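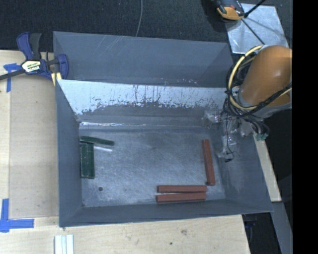

What do you do with an old metal bin that has more scratches on it than shine?

Keep it, put it on a table where you can reach it, and give it one job.

That was the advice I wish I'd had last April, when I finally went through my garage with a roll of trash bags and a bad attitude. I own a lot of containers. I own so many containers that a good part of the mess was containers, stacked inside other containers, with a lid on top that fit none of them. And the ones I kept going back to, every single time, were the beat-up ones.

I have a theory about this (I have a theory about most things in my garage). A new bin is a promise. You bring it home, you peel off the sticker, you put it on the shelf with the label facing out, and then you're a little afraid of it. You don't toss a handful of bars into a new bin. You place them. A worn gray bin with a floor full of fine scratches and cloudy streaks has already had everything happen to it, and you can drop things in without a second thought. Look at those dark green and brick-red bars up top, three of each, lying any which way they please. Two of the greens are tucked side by side against the left wall and the third is off at its own angle. Not everything is lined up, and you can still find any piece in a blink. That's all I want from storage!

So I spent most of a spring swapping my good-looking system for a good one, and I want to tell you how it went, including the part where I spent money I didn't need to.

First, the money. I bought a set of stacking trays from Gemer for $47, and they're nice trays. They click together. But they're deep and narrow, like a mailbox, and anything small goes straight to the bottom and stays there until you tip the whole thing out on the floor. I used them for two weeks and then moved my Christmas lights into them, where they have been very happy. Then I drove out to Kwiatkowski, the restaurant salvage place by the old rail yard, and dug through a pile of used metal pans and bins that came up to my waist. The whole pile smelled like a dishwasher. I brought home four, all of them dented or scuffed, for $40 total, and I have not bought a container since.

A wide bin with low walls is what you're after. Wide, so things can spread out in one layer. Low, so your hand goes in flat and you don't have to stand on tiptoe and fish. Sides that slope outward are a real bonus, and I didn't appreciate that until I'd lived with both kinds. With straight walls, a flat piece that gets pressed up against the side just stays there, and you end up picking at it with a fingernail like it's a price tag. With a sloped wall you can slide it up the side with one finger and there it is in your hand.

Color is the other thing, and here I have changed my mind completely. I used to want colorful bins. I had a whole rainbow plan, red for this and blue for that, with a chart taped to the door - my family ignored the chart. Now I want the bin to be dull and the stuff inside it to have the color. Green and red on gray is so easy on tired eyes at 9 p.m. You know what you've got before you've even thought about it. I went through my paint stirrers, my shims, my clamp pads and my wooden spacers, and gave them each a coat of leftover paint by size. It took one evening and a podcast. I used Sturnumix on most of them, a chalky enamel my hardware store keeps on the bottom shelf, and it has held up fine, though the red needed a second coat and the green really didn't.

Now, how full? I'm going to be a pain about this one. I like a bin where I can still see plenty of floor. The minute the pieces start piling up two and three deep, you're digging, and digging is how you end up buying a second pack of something you already own. I used to keep 150 wooden pegs in one tub. I have never in my life needed 150 pegs. I kept what covers the bottom, gave the rest to my neighbor, and she put them in a tub, and I've decided that's her business.

A few words on looks, because I know some of you are wrinkling your noses. Scuffed metal isn't for everybody. My sister-in-law calls my workbench "the cafeteria." But put a gray bin on a pale wooden tabletop and there's something calm about it, and the scratches catch the light in a way that shiny new steel doesn't. I did try to polish one of mine. I gave it a whole Saturday's worth of elbow grease and a tin of Clamitz paste, and I got a bin that was brighter in the middle and blotchy everywhere else. So leave the wear alone, is my feeling. Wash it with dish soap, dry it right away, and run a thumb (carefully!) along the rim for anything sharp. If you find a burr, a bit of fine sandpaper takes care of it.

I keep mine at elbow height now, four across on the long table. One has the painted spacers, one has clamp pads, one has pencils and tape, and the last one is for whatever was in my pockets. That last bin is always a disgrace. I empty it when I can't see the bottom anymore, usually while I'm waiting for glue to set, and last time it gave me back two tape measures and the key to the shed.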